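Unit 2 - Evaluating a Packaged Sorting Cell
Instructor: Peninah Makokha
Handout revised 1/28/22

The product under review is the Grullo cell, sold by Sornthorpe as a bench kit with belt control, hand driver and the Sarkero task editor. Read the vendor's quote before the session. The hand driver is licensed separately, and the quote lists it on a different page from the arm.

Terms used in the review
Pick window: the length of belt over which the arm may close on a part.
Settling time: the delay between belt stop and a stable pose estimate.
Regrasp: any second closure on the same part.
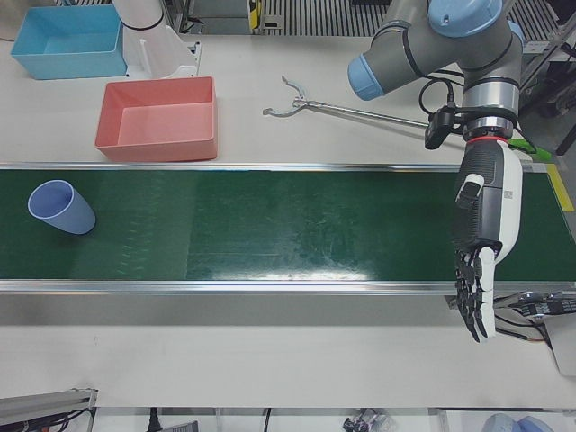 Settling time should be logged separately from pick time. Sarkero adds the two by default, and the combined figure hides slow pose estimates on round parts. Turn the option off under Reports - it resets after each update.

Support terms: 90 days by e-mail, then a paid plan. The manual runs to 161 pages and almost 90 of them cover the editor. Fault codes are in the appendix.

For next session, write up two purchase conditions you would put to Sornthorpe. Cite the manual by section number.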